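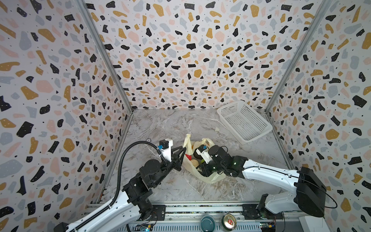 Terrazzo-pattern wallpaper on three walls, with a marble-effect floor, a plastic shopping bag and a white mesh basket.

Patterned Wallpaper and Marble-Effect Floors in Small Enclosures: Frequently Asked Questions

By Kiri McKinnon
November 8, 2022
Reading time: 6 minutes

Print this page | E-mail this page

Filed under: Walls & Floors, Small Spaces

These answers cover booths, alcoves, pantry bays and other small enclosures lined on three sides. They assume paste-the-wall paper on smooth board and a sheet or tile floor with a marble effect. For full-size rooms, see the general hanging guide.

Which terrazzo pattern is shown at the top of the page?

The paper has irregular chips in black, mustard gold, pale pink and light blue-gray on an off-white ground. The black chips carry tiny white dots, and small black specks fill the spaces between. We list it as Grarby. The same drawing is sold in a quieter colorway under the name Ester, without the black.

Is terrazzo a random pattern, or does it repeat?

Printed terrazzo always repeats. The chips are arranged to hide the repeat, and on a narrow wall most people will not find it. Check the label for the repeat length and the match type before cutting. A straight match wastes less paper than a drop match in a short enclosure.

Do I need to match the pattern in the corners?

Match it on the back wall and at both back corners. Trim the first length so that it turns the corner by a quarter inch, then overlap the next length onto it and cut through both layers with a new blade. A chip that is slightly out at the corner is hard to notice. A missing strip of ground color is easy to notice.

What if the corners have a metal rail?

Paper up to the rail and stop. Gray aluminum frame rail gives a clean edge, and paste does not hold well on bare metal. Leave the cut edge tight to the rail and seal it with a thin line of clear acrylic caulk. If the rail can be loosened, slide the paper behind it and retighten after the paste has cured.

How many rolls will I need?

Measure the total width of the three walls and divide by the width of the roll. Round up. That gives the number of drops. Multiply by the wall height plus one repeat, and divide by the roll length. Add a spare roll from the same batch. Replacement rolls from a later batch may differ in shade, and the off-white ground shows the difference more than the chips do.

Can I use a busy wall with a veined floor?

Yes, if one of the two is low in contrast. A light gray marble effect with white, beige and darker gray veining sits well under a multicolored chip pattern. A white floor with strong black veins competes with the black chips. Our Dinumness sheet flooring is the gray option and Darko is the high-contrast one. We do not recommend Darko with Grarby.

Which goes in first, the floor or the paper?

Floor first in most enclosures, then protect it with board and hang the paper down to it. Trim the paper an eighth of an inch above the floor and caulk the gap. Where a baseboard is planned, either order works.

Will small objects be hard to find against the pattern?

On the floor, somewhat. Cream, white and pale gray items can be overlooked on a pale veined surface, especially paper scraps. Strong red or bright green is easy to pick out. If the space is used for sorting or unpacking, keep a container in one place and return loose items to it.

What sort of basket suits this floor?

A rectangular white plastic mesh basket is adequate. The grid sides let dust fall through, so lift the basket when sweeping. Check the underside for molding flash before sliding it around — a sharp ridge will scratch a printed surface. Felt pads do not stick reliably to open mesh.

Is it safe to set shopping bags on the floor?

Plain plastic bags cause no damage in normal use. Do not leave printed bags on a damp floor, as the ink can transfer. Take out anything that could leak before leaving a bag overnight. Produce stains should be wiped up with lukewarm water and a drop of dish soap.

How should I clean the wallpaper?

Dust it with a dry microfiber cloth. For marks, use a damp sponge and work from the bottom up, then dry with a clean cloth. Do not use scouring cream or melamine foam. Both take the surface off the dark chips and leave a gray patch.

How long before I can put things against the walls?

Allow four days at normal room temperature, and seven if the enclosure has poor airflow. Leave any door or curtain open during that time.

Can I get samples?

Yes. Wallpaper samples are letter size, which is enough to judge color but too small to judge scale. For scale, request the large sheet. Requests made in April take longer because of the catalog changeover.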